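# Água no copo: ficha dos dados

Versão 2 da ficha, escrita por Solange Honorato. Última alteração: April 21, 2018.

## O que contém

Esta pasta guarda as imagens da série "Água no copo", a terceira parte da coleção Tratevham. O tema é um só: servir água de uma garrafa de plástico para um copo de vidro, em cima de uma mesa. As duas partes anteriores tratam de chávenas e de jarros e têm as suas próprias fichas.

A coleção inteira tem 2134 registos. A esta série pertencem 609.

## Os objetos

Escolhemos objetos transparentes de propósito. O vidro e o plástico mudam muito com a luz, e quem trabalha com eles sabe que a linha da água é muitas vezes a única coisa fácil de encontrar. Nas pastas com luz branca, o nível da água lê-se bem. Nas pastas com luz de cor, é preciso mais paciência – as margens do plástico perdem-se nos brilhos, e o mesmo material pode parecer rosa ou lilás de uma vista para a outra.

## Exemplo com luz rosa e violeta

Três vistas da mesma ocasião, guardadas em `luz_cor/`. A ordem na pasta não indica a ordem no tempo.

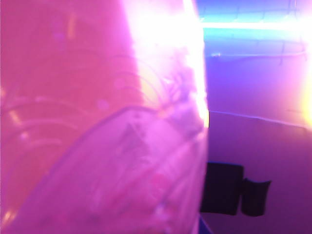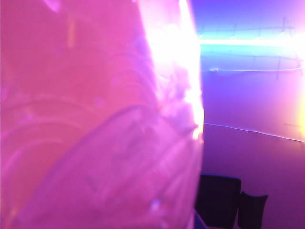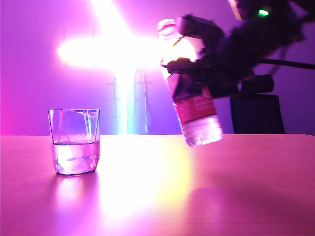 Fig. 1. Primeira e segunda vistas: plástico translúcido muito de perto. Terceira vista: copo facetado com água até perto do meio e garrafa inclinada, de rótulo vermelho.

## Anotações

Cada registo tem uma linha no ficheiro `notas.csv`, com estes campos:

- `copo`: forma do copo (liso, facetado, com pé)
- `nivel`: altura da água no copo, em quartos, ou `nv` quando não se vê
- `garrafa`: de pé, inclinada, deitada ou `nv`
- `luz`: branca, quente ou de cor
- `obs`: texto livre, em português

As vistas muito próximas levam `nv` em `nivel`. Peço que não se complete este campo a partir de outra vista do mesmo registo, mesmo quando a resposta parece clara.

O texto dos rótulos não foi transcrito. Onde as letras não se leem, o campo `obs` diz apenas a cor do rótulo.

## Problemas conhecidos

- Em `luz_cor/`, a cor verdadeira dos objetos não se pode recuperar. Não usar para estudos de cor.
- O valor `inclinada` não diz se a água estava a correr. Nas primeiras notas havia confusão sobre isto e corrigi as que encontrei.
- A lista de nomes antigos, da época em que a pasta se chamava Fudton, ainda não foi toda convertida.

## Utilização

Livre para ensino e investigação, com indicação da coleção e da série. Para correções, enviar o número do registo e o campo errado – uma linha por erro, por favor. A próxima revisão está prevista para October.

Pesquisar nesta coleção
Escreva uma palavra
Procurar

Fichas relacionadas
Chávenas e pires (Tratevham, parte 1)
Jarros com tampa (Tratevham, parte 2)
Garrafas vazias, série Benítez
Vovport: toalhas e panos de mesa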